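Sorting at the table: a conversation with Lungile Shezi

Lungile Shezi has led the household skills programme at the Kileo Centre for six years. The programme teaches adults to organise a kitchen, unpack shopping and keep a work surface in good order. She spoke to us in July, shortly after the morning session.

Every course begins at a table. Participants are given a mixture of groceries and household articles and asked to put them away. "People expect us to start with cupboards," Ms Shezi said. "We start with what is in front of them. If you can clear a table calmly, the cupboards will follow."

Fruit is usually the first task. A plain plastic basin serves as the fruit bowl, and everything else is kept to the side until its turn comes. Ms Shezi prefers a basin to a basket for teaching. "It wipes clean, it does not tip, and a banana can be laid in it without catching on anything."
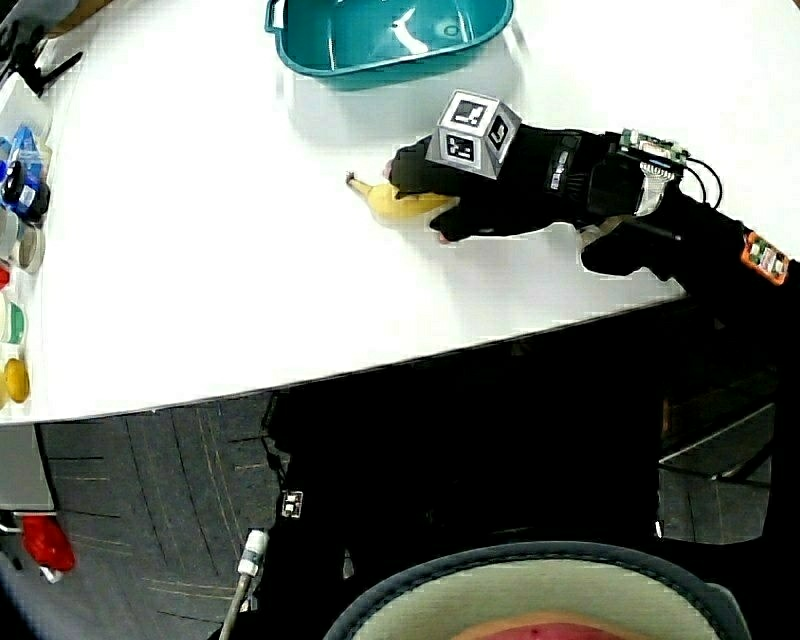
Bananas receive particular attention in the course notes. "They bruise where you press them," she explained. "I ask people to hold the fruit around the middle and put it down - never drop it. Lemons are more forgiving, but they roll, so they go in early."

The programme received 62 applications for its spring intake and has now taught almost 800 people at the centre. A second venue, in the Cudetti building, will offer a further 80 places from the autumn. The tables there will be white, at Ms Shezi's request. "Small things disappear on a dark surface. A roll of tape or a lid should be easy to find."

Asked what former participants mention most often, she did not hesitate. "The edge of the table. They tell me they still line things up along one side before they begin. My sister calls it fussy, and she does it too."

Applications for the autumn course may be made at the centre's reception.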